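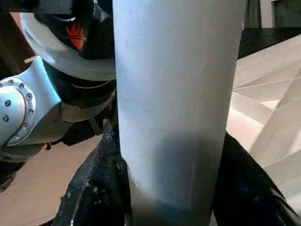

Up close, faint specks and scuffs included.

Re: Do I need to carry all this water on the Sandu Ridge loop?

dustyheel
25 September 2024
Planning the Sandu loop, Jaruron trailhead to the fire road and back. The guidebook says to carry a gallon per person. My spouse says the guidebook was written by a camel. Anyone done it lately? I'd like to know what's running before I load up like a moving van.

gravelmouth
A gallon is fine advice if you enjoy the first climb so little that you'd like it to last longer. I take two quarts and fill up at Bomell Spring. Never had a problem.

switchback_sally
"Never had a problem" is what everybody says until the year Bomell is a damp spot with a wasp on it. I was up there last fall and the pipe was giving a drip every few seconds. I sat there long enough to fill one bottle and rethink several friendships. Carry the gallon.

gravelmouth
Last fall was a bad year. You can't plan every hike around the worst one anybody remembers.

switchback_sally
You can if it has only one spring on it.

old_contour
Depends which way you go. Clockwise, you hit Bomell before the big climb, and if it's dry you turn around and have a nice lunch in town. Counterclockwise, you get there after 1000 feet of switchbacks facing south, and if it's dry you have feelings. The guidebook goes counterclockwise, so the guidebook says a gallon. It makes sense once you see it that way.

Also the sign at the top says 3596 feet and my old map says something else. I go with the sign. The sign had to be carried up there.

dustyheel
OK, clockwise sounds smarter. Is the water at Bomell drinkable or do I need to filter it?

gravelmouth
I've been drinking it straight from the pipe for years.

switchback_sally
That explains some of your posts. Filter it. There are cows above the spring. I've met them.

tinpotlid
Filter it, yes. And go easy on the bottle weight if you're the type to count. I carried a steel growler up there once because it looked good in the car. It did look good in the car.

old_contour
Weight talk again. Last time, that thread went on for 300 replies and ended with a man drilling holes in his spoon.

tinpotlid
It was a good spoon.

mulecreek
I'll disagree with the clockwise crowd. Going down those switchbacks in the afternoon wrecked my knees, and there's no shade on that side either way. Counterclockwise, early start, full gallon, done by lunch. In December you can do it in any direction you like and the water freezes for you.

gravelmouth
So the choices are bad knees or a heavy pack.

mulecreek
Welcome to hiking.

dustyheel
Going clockwise, three quarts each, filter in the top pocket. Spouse has agreed to this on the condition that we stop at the pie place in Dustora on the way home. Will report on the spring.

switchback_sally
Get the peach. And bring the fourth quart.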